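Neues Stipendienprogramm soll jungen Menschen aus ländlichen Regionen den Weg ins Medizinstudium ebnen

Prelendale, 21. Dezember 2022 — Wer in einem Dorf ohne Hausarztpraxis aufwächst, kommt seltener auf den Gedanken, selbst Ärztin oder Arzt zu werden. Die Barbieri-Stiftung für medizinische Ausbildung möchte daran etwas ändern und vergibt zum kommenden Herbst erstmals 14 Stipendien an Studienanfängerinnen und Studienanfänger, deren Eltern nicht studiert haben und die aus unterversorgten Gemeinden stammen. Das Programm trägt den Namen Besisis und wird gemeinsam mit dem Lehrkrankenhaus Celler getragen, mit dem die Stiftung seit vielen Jahren freundschaftlich verbunden ist.

Die Idee dazu ist bei langen Gesprächen mit Schulen, Landarztpraxen und Familien gewachsen, und wir freuen uns von Herzen, dass nun aus so vielen Notizzetteln ein richtiges Programm geworden ist. Im November hat der Stiftungsrat die Mittel für zunächst fünf Jahre freigegeben. Gefördert werden Lebensunterhalt, Lernmittel und Fahrtkosten, dazu kommt ein Vorbereitungskurs in den Sommerwochen vor dem ersten Semester, in dem Chemie und Physik noch einmal in aller Ruhe aufgefrischt werden.

»Ich bin selbst der Erste in meiner Familie gewesen, der einen Hörsaal von innen gesehen hat, und ich weiß noch gut, wie fremd mir das alles war«, erzählt Brunello Donati, der das Programm leitet. »Damals hat mir eine ältere Kollegin einfach ihre Telefonnummer gegeben und gesagt, ich solle anrufen, auch abends. So etwas wünsche ich allen, die bei uns anfangen.«

Jede Stipendiatin und jeder Stipendiat bekommt deshalb zwei feste Ansprechpersonen: eine aus der Klinik und eine aus einer niedergelassenen Praxis. 40 Ärztinnen und Ärzte haben sich bereits gemeldet, um als Mentorin oder Mentor mitzumachen — mehr, als wir zu hoffen gewagt hatten. Eine Verpflichtung, nach dem Studium aufs Land zurückzukehren, ist mit der Förderung ausdrücklich nicht verbunden. Wer mag, kann aber schon während des Studiums in den Partnerpraxen hospitieren und den Alltag dort kennenlernen.

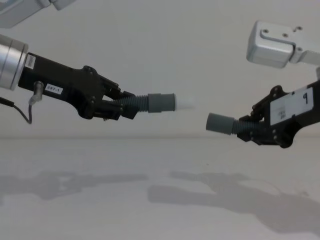 Lesezeit: 2 Minuten

Bewerbungen nimmt die Geschäftsstelle in Prelendale ab sofort entgegen. Benötigt werden ein Lebenslauf, das letzte Schulzeugnis und ein persönlicher Brief, der gern auch mit der Hand geschrieben sein darf. Die Abiturnote spielt bei der Auswahl eine Rolle, doch ebenso zählen Erfahrungen in der Pflege, im Rettungsdienst oder in der Betreuung von Angehörigen. Alle, die in die engere Wahl kommen, laden wir zu einem Gespräch ins Lehrkrankenhaus Celler ein; die Anreise übernimmt selbstverständlich die Stiftung. Schulen, die das Programm in ihren Abschlussklassen vorstellen möchten, erhalten auf Anfrage kostenloses Informationsmaterial.

Weitere Meldungen
Rückblick auf den Mentorenabend in Celler
Hospitieren in der Landarztpraxis: Fragen und Antworten
Stiftungsrat bestätigt Förderschwerpunkte

Newsletter: Tragen Sie sich mit Ihrer E-Mail-Adresse ein und erhalten Sie unsere Meldungen direkt ins Postfach. Abmeldung jederzeit möglich.

© 2022 Barbieri-Stiftung für medizinische Ausbildung | Kontakt | Impressum | Nach oben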